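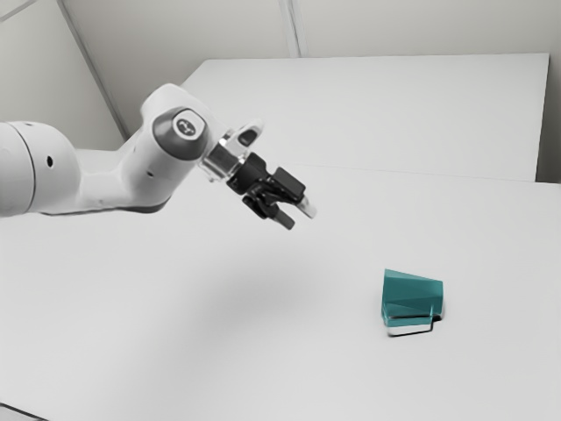

From: Kristaps Venckus
To: Grurnlow allotments list
Date: 14/04/2019
Subject: Re: Bulk order of rock dust

I've read the leaflet twice now and I still can't find the bit where somebody grows a vegetable in it and a vegetable without it and compares the two. Maybe it's in a later edition.

Leonidas wrote:

> Hello all. The people at Futa have offered us a pallet of their volcanic rock dust at a decent discount if we order before the end of the month. It comes to 400 pounds delivered to the bottom gate. Several sites have had it and say their soil has "woken up" and that they are getting bigger crops, sweeter carrots and fewer slugs. It puts back the minerals that years of growing have taken out. I would like to get it ordered while the price holds, so unless anyone objects I'll go ahead. There will be a charge to each plot but it should be small.
> Leonidas Ververidis

Well, I object, or at least I'd like to ask a few things first.

Which minerals have been taken out? We had the soil tested when the lower plots were flooded, and apart from being a bit short of potash down by the ditch there was nothing wrong with it. I still have the sheet if anyone wants it. If we're short of potash then we should buy potash, and it won't cost us anything like 400 pounds.

Rock dust is rock. It breaks down very, very slowly. The leaflet says so itself on page two, where slow release is meant to be a good thing, and then on page three it promises a difference in the first season. I don't see how both can be true. If it lets go of its goodness over many years then there can't be much to see by August.

As for the slugs, I'd love to believe it. I believed it about the copper tape, and the coffee grounds, and the wool pellets that Zinik were selling, which cost me a fair bit and went into a sort of grey felt that the slugs slept under. I lost two whole rows of lettuce that spring. So when I read "fewer slugs" I want to know fewer than what, and whether it was a dry year.

The "several sites" also bother me. Which ones? The leaflet has a quote from a happy grower, first name only, with no site given. People who've paid for a pallet of something and spent a weekend shovelling it are going to say it worked. I would. I told my wife the wool pellets were working for about a month.

I'm not saying the stuff is harmful. It's probably harmless. But it's very fine and you shouldn't be breathing it in, and I didn't see a word about masks until the small print on the back. If we do have it delivered to the bottom gate then somebody has to barrow it up the hill, and the path by the water trough is still as it was in December.

What I'd suggest instead is this. Buy one bag. Put it on half of a bed and leave the other half alone, same seed, same watering, and don't tell whoever does the weighing which half is which. I'll give up my top bed for it. Early carrots one side of a string, early carrots the other. If the rock dust side comes up clearly heavier I will say so on this list and barrow the whole pallet myself.

And if we've got money burning a hole in our pockets, the Stefanou yard will bring us well rotted manure, a full trailer, for 198 pounds. It smells and it's full of straw and there's no leaflet, but I've had it on my plot and I know what it does.

One last point about "unless anyone objects". Plenty of people on here look at their messages once a fortnight. That isn't the same as agreeing. Could we at least wait for the spring meeting?

Kristaps
Plot by the old pear tree
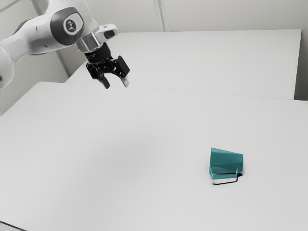
Leonidas Ververidis replied the same evening that he was happy to wait for the meeting, though he couldn't promise the price would hold, and that he had asked Futa for the names of the other sites and would pass them on when they came. He thought one bed was too small to prove anything either way, carrots being what they are, and wanted beans tried as well. He also said the copper tape had worked perfectly well for him.

Fine, beans as well. You can have the end of the bed nearest the shed, it gets the same sun all the way along. I'd want the names of the sites before the meeting though, not on the night, so that one of us can ring them up and ask what else they put on that year. If they all had a load of manure at the same time then we've learnt nothing about rock dust.

On the copper tape, did you have any bare pots next to the taped ones? I did, and the slugs went up both.

I'll bring the soil sheet. Could whoever has the good scales bring those too, mine stick.

K.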